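The doors at Zarkari's open day were supposed to open at ten on Sunday, and by a quarter past the line was already out past the bike racks. I'd come for the free coffee (sorry, Jocelyn) and stayed until they started turning the lights off.

Jocelyn Fehr runs the demo floor, and she walked me straight past the posters to the tables with the green cloth. "Everybody wants to see the arms," she said, and she was right, I did! The job is sorting through clutter, the kind of mess you'd find at the bottom of any toy chest. 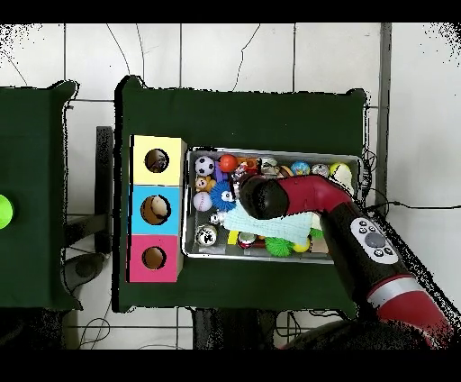 An arm at the toy tray during the Zarkari open day.

I figured the hard part would be the small stuff. Nope – Jocelyn says cloth is what keeps her team up at night. A baseball is a baseball from any side, but a towel never lies the same way twice, and it hides whatever is under it. Her group has logged 2,088 practice picks since August, and she wants 3,000 before they change anything big.

Murray Petrenko, who drove in from Hokberg with two grandkids, asked the question we were all thinking: would it do his laundry? "Ask me next year," Jocelyn told him.
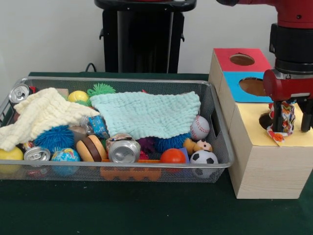

I must have stood there for most of an hour, leaning on the rail with a bunch of eight-year-olds who had very strong opinions about what the arm should go for next. One girl kept yelling for the hamburger. By lunch the sign-in sheet had 194 names on it, and Jocelyn was hunting for more paper. The next open day is in the spring, and I've already put my name down.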